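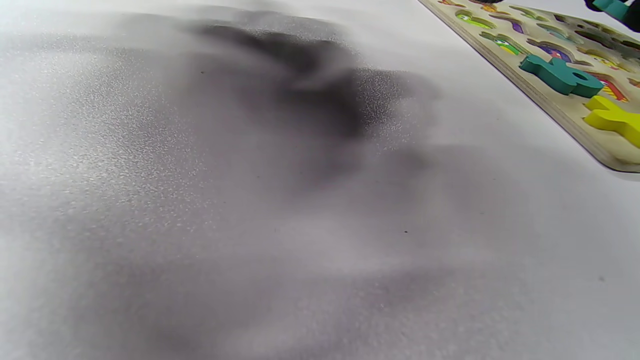

Can a hand-held gripper built in a shared workshop gather demonstrations good enough to train a robot arm?
For short, slow tasks with light objects it can, though the published evidence for home builds is thin and most of it comes from the builders.

Dukamura is a hand-held gripper design for recording manipulation tasks, assembled by members of the Dodgate shared workshop. The operator carries the gripper, performs a task by hand, and the recordings are later used to train a controller for a separate arm, the Useck.

Design
The gripper has two printed fingers closed by a trigger. A camera is fixed to the body and looks toward the fingertips. Early versions used a fine-pitch thread in the trigger linkage, which jammed; the second version replaced it with a plain lever. The builders give the parts cost as 45 dollars. That figure leaves out the camera, the printer and several rejected sets of fingers, so it says little about what a newcomer would pay.

Tasks
Work has centered on a wooden alphabet puzzle with brightly colored letters and printed pictures inside the recesses. The board is used on a white tabletop. Critics have pointed out that strong colors on a pale surface are an easy case for any vision system, and that letters seated in a shallow recess tell one little about handling cups, cloth or cables. Sessions on a cluttered bench were planned for July but have not been reported.

Claims and results
The project log lists 611 recorded demonstrations, of which 500 were used for training. The reasons for dropping the others are given only as "bad takes." In the single trial described in detail, the Useck arm placed 17 letters before it was stopped. The log does not say how many attempts this took, or whether a person straightened the board between them.

Tomos James, a workshop member who tried to repeat the trial, wrote that his arm found the letters reliably but often pushed them against the rim of the recess. He blamed differences in finger padding. No second attempt is recorded.

Related builds
The Farahani gripper uses the same trigger lever with softer fingers. Claims that recordings can be swapped freely between the two designs have not been tested.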